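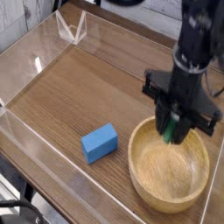
October, 11 p.m.

League night at Branham. First game 149, second 171, third 166, so nothing to write down except that I have. Left the 10 pin standing far too often in the first and picked up only one of them.

We had lanes 17 and 18, which were drier than last month. I started in my usual place and the ball hooked high straight away. Moved two boards left after the fourth frame – should have done it after the second.

Skutico beat us by 66 pins over the series. Their anchor had the front seven in the last game and the whole place went quiet, but he left a split in the eighth. The 300 on the board by the shoe counter is still the one from 1994.

Thumb sore again. The hole needs opening up a little, so I'll take the ball in before we play Baumgart. They are top of the table and we are two points off the bottom.

Paid my fees for the second half of the season. Chips on the way home, which I didn't need. Knee all right so far, will see in the morning.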